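Ticket: Cell 4, wrist camera and fixed camera do not agree on grasp point
Site: Tullileck
Cell: single arm, white table, two-finger gripper
Status: open, waiting for parts
Priority: medium

Opened in June, morning shift

Since the last change of gripper fingers, the cell misses the zipper side of the cream bag. The planner takes the position of the bag from the fixed camera, and the arm goes down to a point that is too far to the right. The error is 4 mm at the middle of the table and gets bigger toward the back. With hard boxes I did not notice it, as the fingers close and center the box by themselves. With a soft bag the fingers push the wall in and the grasp is bad.

What I checked before I opened this ticket:
Fixed camera bracket: tight, the paint mark on the screw is still aligned.
Exposure: not changed.
Table height in the cell file: correct.
Tool offset in the cell file: still the value of the old fingers. I corrected it and restarted the controller. The error went down to 2 mm but it did not go away.

The start position I use for all the tests is the bag alone on the table, lid up, with the two zipper pulls toward the front.

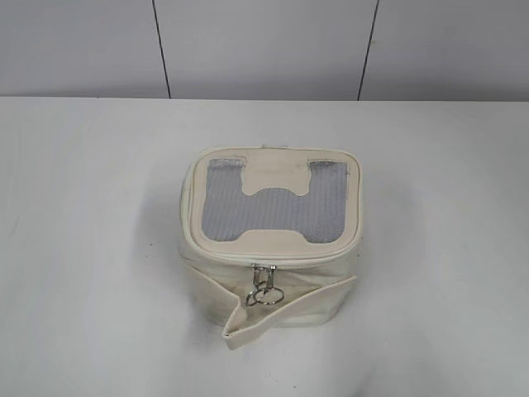
Voyle support: Thank you for the clear list. Please do not change the tool offset again until you have repeated the hand-eye calibration, otherwise we correct two errors with one number. Use 14 poses at least, and tilt the wrist in half of them. Also tell us if the fingers came from the Tundale kit or from your own stock. The Tundale fingers are a little longer and the cell file has a separate entry for them.

Update, 11:20

The fingers are from the Tundale kit. I did not know about the separate entry, it is not in the manual that we have in Tullileck. I selected it now and put back the offset to the default value.

I repeated the calibration with 19 poses. One pose was rejected by the software for blur, so I waited longer before each shot and took it again. The residual is now inside the limit on the screen.

Then I ran the grasp test again at slow speed, first at the middle of the table and after that near the back edge. At the middle the arm goes to the correct point. Near the back edge there is still a small difference, around 1 mm, and I can accept this for the bag but not for smaller parts.

During the slow run I stopped the arm with the fingers on the bag and looked at the wrist camera view. I wanted to see if both tips are in the view and if the camera is turned on its mount. Both tips are visible, so for the moment I leave the mount as it is.

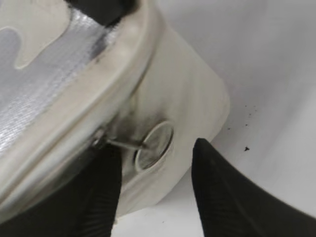 Wrist camera, arm stopped, finger tips on the two sides of the round opening.

There are also small dark specks on the table next to the bag. I don't know where they come from. I will wipe the table and both finger pads, run the slow test again and look if new specks appear. If yes, I will take off the fingers and check the pads for wear.

Still to do:
Ask Horkville for a spare pair of finger pads, same kit.
Repeat the test at the back edge after cleaning.
Save the new cell file under a new name and keep the old one until the ticket is closed.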